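FOR IMMEDIATE RELEASE

November 2021

JUDHAM PUTS HAND-HELD GRIPPERS THROUGH 3,204 LAUNDRY TRIALS, PUBLISHES THE LOT

Six fingertip set-ups compared on jackets, towels, sheets and shirts. Full results free to download. Soft pads win on thick clothes, lose on thin ones

Judham, the soft-goods handling lab, today released the results of its first side-by-side test of hand-held grippers on household fabric. 3,204 trials. 6 finger and pad combinations. 80 garments and linens, all bought used, none ironed first.

The question was a plain one. If you want to teach an arm to fold clothes, and you plan to collect the data by hand, which gripper do you put in people's hands? Most teams pick one early and stick with it. Judham wanted numbers before the next arm order goes in.

"We kept arguing about pads," said Ruba Fakhoury, test lead at Judham. "Stiff pads, soft pads, ridged pads. Everyone had a favorite and no one had a table. So we made the table."

WHAT WAS TESTED

Four jobs per garment: pick up one edge, lift and hold, lay flat, make one fold. Operators worked on real beds in real homes, plus one padded bench at the Judham lab for comparison. Each trial was scored pass, slip, double grab or drop. A double grab means the fingers took two layers when the job called for one. It is the commonest failure in the set by a long way, and the one most test write-ups leave out.

Finger sets were swapped after every 200 trials so no operator got too comfortable. Pads were wiped down at each swap. Worn pads were bagged and labeled, not thrown out, and will be measured for wear in the next round.

Controllers too. Grip commands were replayed afterward on two bench arms, one running the Tovus controller and one running Nimri, to see whether a grip that works in the hand still works when a motor does the closing. Often it does. On thin cotton it often doesn't, and the gap between the two controllers was smaller than the gap between any two pads.

WHAT CAME OUT

- Soft flat pads did best on quilted and padded clothing. Fewer slips, fewer drops
- Same pads did worst on bed sheets and thin shirts. Double grabs all over
- Ridged pads were the best all-rounder but left marks on two satin items
- Narrow fingers beat wide ones at picking up a single edge, every fabric
- Wide fingers beat narrow ones at laying flat
- Home beds were harder than the bench. Give in the mattress, busy bedspreads, seams underneath

The last point caught the team off guard. Scores on the bench ran well ahead of scores in bedrooms for the same operator and same pads. Judham will drop the bench from the headline figures starting with the next release and report it separatly.

Camera placement was looked at as a side test only. A view from low on the tool, with both fingers in sight, gave operators reviewing the footage the easiest time calling a double grab. A higher view showed more of the garment but hid the fingertips at the moment of contact. No winner declared. More trials needed.

PUFFER JACKETS: A SPECIAL CASE

Puffers got their own page in the report. They look easy - thick, bright, lots to grab. They are not easy. Air moves from one baffle to the next when the fingers close, so the edge that was there a second ago isn't there any more. The sleeves are worse then the body. Operators who took the hem first did better than operators who took a cuff first, with every pad in the test.

The starting pose for all puffer trials was the same: face up, front zipper down the middle, sleeves straight out to the sides.
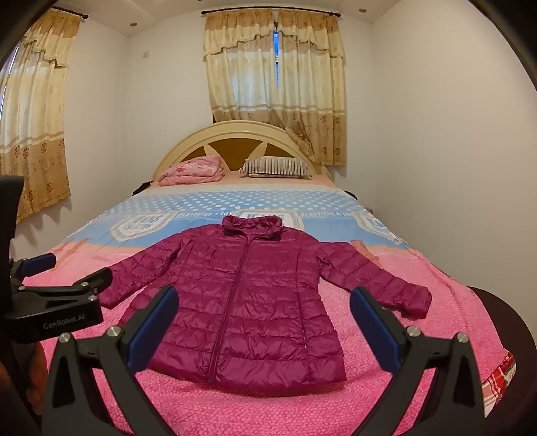

Taking the hem first is not the whole answer, according to Eetu Harju, who would rather see both sleeves folded in before anyone touches the hem, and who says the report gives too little room to two-handed work. One gripper on a jacket that size is a handicap, he argues, and scores for a pair of grippers could reorder the whole pad ranking.

Judham agrees the gap is there. Two-handed trials were left out of this round to keep the operator count down. They go in next.

"Fair point and we'd rather hear it now," said Fakhoury. "Pad ranking stands for one hand. For two hands we don't know yet."

WHAT'S NEXT

Round two opens in April. Two-handed folding, pad wear, a proper camera comparison. Garment list stays the same so results can be lined up with this round. Skumen will supply a third controller for the replay bench. Labs that want their own fingers or pads included should send drawings and two full sets of parts before the round opens. No entry fee. Parts come back used.

THE DATA

Trial log, scoring sheet, garment list and operator instructions are on the Judham site now. Replay logs for both controllers to follow once file names are cleaned up. Corrections welcome, several already in.

ABOUT JUDHAM

Judham tests tools and methods for handling cloth, clothing and other soft goods. It does not sell grippers.

MEDIA CONTACT

Nizar Nassar, Judham press desk
Interviews and sample trial logs on request

###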